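Lundgren handheld gripper work, progress report for February
Prepared by Uliana Harasym for Birger Vik

Recording stopped for part of this month after a fault in the right-hand gripper. During sorting tasks at the Plevby site, the fingers closed without being told to and pinched Arvid Isaksson's thumb. He had a bruise and was back at work the same afternoon. An incident form was filed.

Eskil Björklund traced the fault to a worn cable connector. When the cable was pulled sideways, the position signal dropped out and the controller read the fingers as fully open, so it drove them shut. We replaced the connector and added a clamp to take the strain. The controller now cuts motor power when the signal is lost.

We had 181 usable recordings when we stopped, against a plan of 600. Another 40 were thrown out -- the finger position in them can't be trusted. Lachlan Tipoki has restarted the sessions with both grippers. 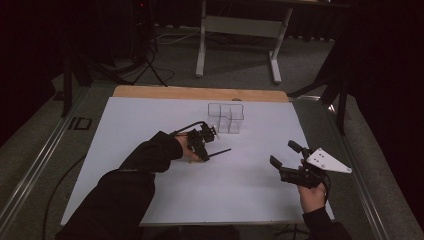 The left gripper has the same type of connector and will get the new part next week. We ask to move the delivery date to the end of April. No extra money is needed.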